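A Place for Every Little Plug

Last updated: Jun 6, 2025

Tolera Woldegiorgis keeps a repair bench the way my grandmother kept her button tins, and I mean that as high praise. When I came by the shop behind the old Kunholm bakery, he offered me tea before he let me near the parts, and then he talked very happily for most of the morning about bins.

He likes yellow ones, open on top, with a good thick rim you can grab without looking. Small connectors go in one, circuit boards lie flat in another, and wires get gathered up before they can wander off. Between the bins goes a steel tray with a sheet of white paper in the bottom, and that tray is where a job gets laid out.

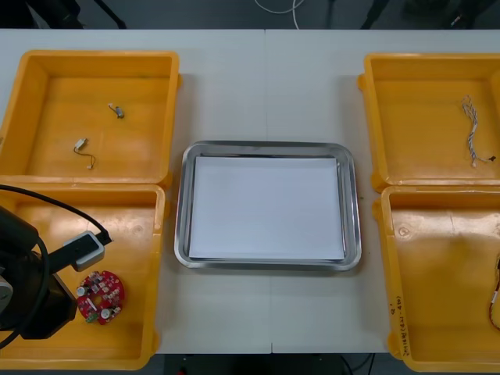 The paper was his friend Nurhan Dönmez's idea. She used to mend radios, and she told him that a tiny screw on bare metal is as good as lost (he'd dropped enough of them by then to believe her!). He changes the sheet every Monday, and in November, when everyone brings in their broken string lights, a good deal more often than that.

Then there's the matter of what to work on. Tolera is fond of a glossy top, something you can wipe down in one pass, and he'll put up with the glare and the fine scratches that come along with it. He has tried mats and he has tried felt, and he gave both away.

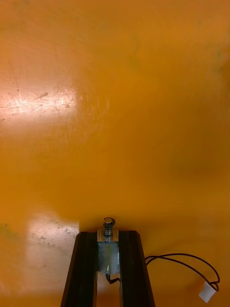
A little dish soap on a soft cloth is all he uses, and he wipes toward himself so that any stray terminal ends up in his hand. He keeps 30 spare cloths in a drawer, folded in quarters, and before I left he insisted I take one home.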